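The Long Way to Lunch
By Zyanya Alvarado
November 2025

Share
Save for later

I started walking at lunch because my sandwich was bad. It was a gray tuna thing from the machine on two, and I figured if I had to eat it I could at least eat it outside (it did not improve outside). But I liked the walk so much that I've kept it up for 41 workdays now, and I have become a person with opinions about covered walkways.

Good ones are everywhere once you start looking! Old schools, clinics, office parks like ours at Trislow. A flat roof, some posts, a long wall on one side and grass on the other. You get the shade and you still get the sky.

My friend Inmaculada Goicoechea, who teaches drafting, says the trick is the open side. Close it in and you've built a hallway. Leave it open and people slow down, look at the trees, maybe even sit.

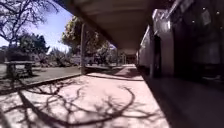 Find Yourself a Table

I'm a big believer in the picnic table on the lawn. Part shade is best, especially in warm months, and I don't care if the grass is patchy. Mine seats me, my thermos and a library book, and by 12:20 I've usually forgotten what I was mad about in the morning meeting.

Bring something to sit on if you run cold. I use an old Drekov stadium cushion that lives in my desk drawer, and in February I add a scarf and complain a lot.

As for food, I gave up on the machine. It's leftover rice and a boiled egg most days, with a clementine for the walk back. I take that part slowly, right down the middle of the pavement, peeling as I go.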